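Tendurley Visitor Notes

Place notes for the coastal town of Tendurley, compiled by Flora Mackay and Csaba Bozsik. Version of March 2025. The set holds 24 entries in one CSV file: beaches, guesthouses, ferry stops and walks.

Each entry has a name, a short text and a season field. Prices are left out - they change too often.
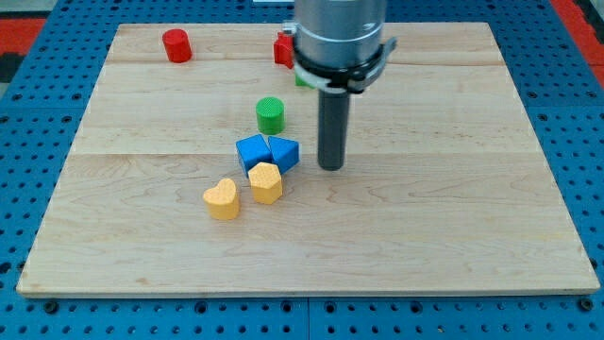 Which months do the walking entries cover?
The walks were written up in August, when the cliff path is open from end to end. Winter closures are listed in closures.txt.

Known gaps: the Starnby ferry has no timetable, and 5 guesthouse entries still lack a street address. Send corrections to Seren Howells. Text may be reused with credit to the compilers.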